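How to tell if a robot arm is ready for a chore (start with sorting)

2022-09-25
by Guoqing Shao

3 comments | 7 shares

People keep asking me when they can buy an arm that puts the dishes away. I don't know! But I can tell you how I test whether one is getting close, and you can do the same thing on a kitchen table if you have access to a small arm through a school, a makerspace or a very patient employer.

My advice is to start with sorting by color. It sounds like a toddler game (it is one), but it has the same bones as half the jobs in a house: silverware into the drawer, socks into piles, screws back in the right bin. Pick up a thing, decide where it belongs, put it there without knocking over what's already done.

Get yourself some colored wooden cubes, a shallow tray to start them in, and a plate for each color. I like plates with a bright rim that matches the cubes, so anyone walking by can see the goal. Clamp the arm down before anything else. Mine walked itself across the bench the first night and I spent 2 hours blaming the software.

Put the tray at the back and the plates in front, then check that the arm can reach the far corner of the tray and the far side of each plate with nothing in its grip. Do this slowly, with your hand on the stop button.

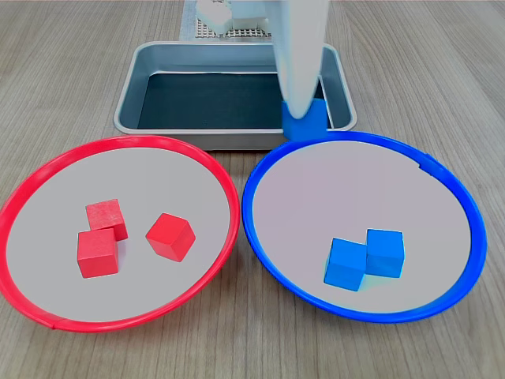

Color sorting, with the last blue cube over the front of the tray.

Now run it. Start with the cubes well apart and let the arm do the whole job with no help from you. Keep a notebook and write down every time you had to step in, even if it was just a nudge. Nudges count! I used to skip them and my numbers looked wonderful.

Once it gets through the easy version three times in a row, make it meaner:

Push two cubes together so there's no room for the fingers on one side.
Park a cube right up against the tray wall.
Swap the plates and change nothing else.
Turn off the overhead light and use a desk lamp.

The plate swap is my favorite. The first setup I tried, a Lirkance kit, had learned "blue goes right" and it kept going right, very confidently, with the red plate sitting there. The Ravivo software I moved to handled the swap fine but hated the desk lamp. I've logged 1,545 picks between the two and I'd still stand next to either one.

So can it do chores yet? For a steady shop-floor job, with the same parts in the same tray every day, I'd say yes, and I'd let it work through lunch. For a house, no. Cubes are stiff, dry and all one shape. A wet fork under a bowl is a whole other thing - and a sock is worse.

If your arm passes all four of the mean versions, try spoons next. Use plastic ones, and put a towel down first. I'm still stuck on spoons myself, so if you've got a grip that works on the handle end, please leave it in the comments.

Contact | Copyright 2022 Guoqing Shao | Back to top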